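Changes to the household water rate

Members of the Isar Housing Association are advised that the new water charge will take effect from the first billing period after September. The charge has been agreed with Skiteck, which reads the meters in all 134 homes on the estate, and replaces the flat fee that has been in place since the Cavalcanti blocks were built.

Under the new arrangement, each household will pay a standing charge of 40 pounds a year and a further sum based on the amount used. Homes without a working meter will be billed at the estate average until one is fitted. Fitting is free of charge, and residents need only be at home for the morning of the visit.

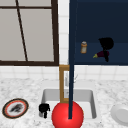
Residents who pay by standing order should change the amount with their bank before the first new bill falls due. Those who pay at the Onitz Road office may continue to do so between 9 am and 1 pm. Households with a medical need for extra water may apply for the reduced rate - the form has been shortened to a single page and no longer has to be signed by a doctor.

The Association spent 860 pounds last winter on tracing leaks in the shared pipes beneath the car park. Work on the remaining section will be carried out before the frosts, and notice will be given in writing whenever the supply has to be turned off.

Questions about individual bills should be sent to Irfan Butt, Accounts Officer, on extension 2727. Please quote the account number printed at the top of the bill.

Contact the Association | © Isar Housing Association | Back to top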